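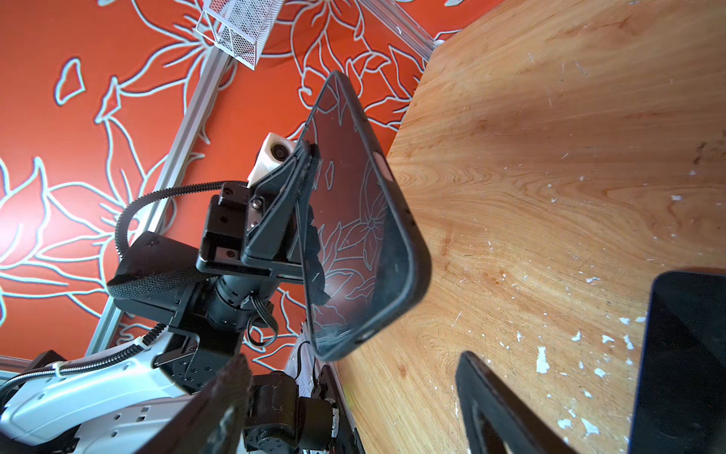

Ladcombe Device Tidying, README

Ladcombe covers one household chore: putting phones, tablets and chargers away at the end of the day. Each episode starts with devices on a wooden table and ends when the annotator marks them as put away. Phones come in cases, a plain black one among them, and a dark screen picks up the white flower outlines of the wallpaper, so mask edges on glossy glass need care. Version notes are kept by Marin Todorova.

Contents

1217 episodes in the training split, 40 held out. Labels are phone, tablet, charger, cable, power strip, basket and other.
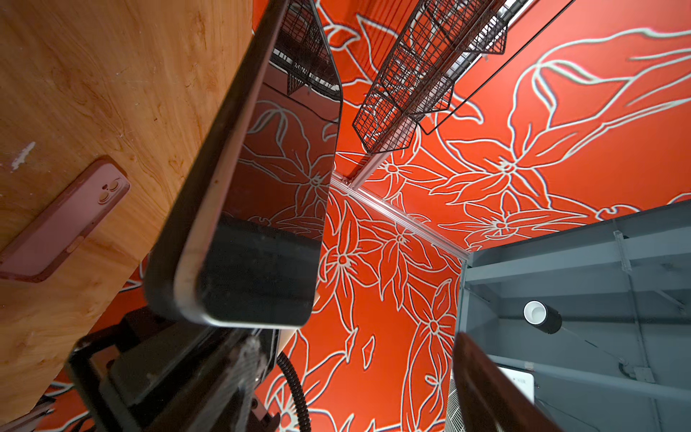

Objects seen only in a reflection are not labeled. If a device is partly hidden, the label covers the part that shows – do not guess at the rest. Cases are labeled together with the phone.

Storage
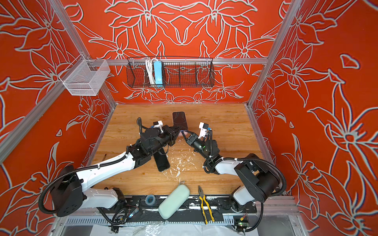 Baskets are recorded by color and position, and their contents are listed separately. A basket with nothing in it still gets an entry. The white mesh one on the left is a typical case, while the long black one has the light-blue power strip and the coiled white cable in its left section. Marks and flecks on the tabletop are ignored. Loose cable that hangs over a rim counts as inside the basket.

Known issues

Tablets held on edge are sometimes tagged as phones in the older files. Corrections go in the notes file with the episode number. 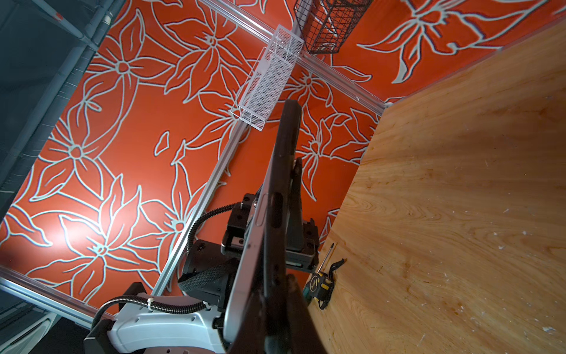

Mirjana Papadopoulos asked that thin side views get their own flag, and wrote that she would "sooner have a flag too many than relabel it all in December." The flag is edge_view and is optional for now.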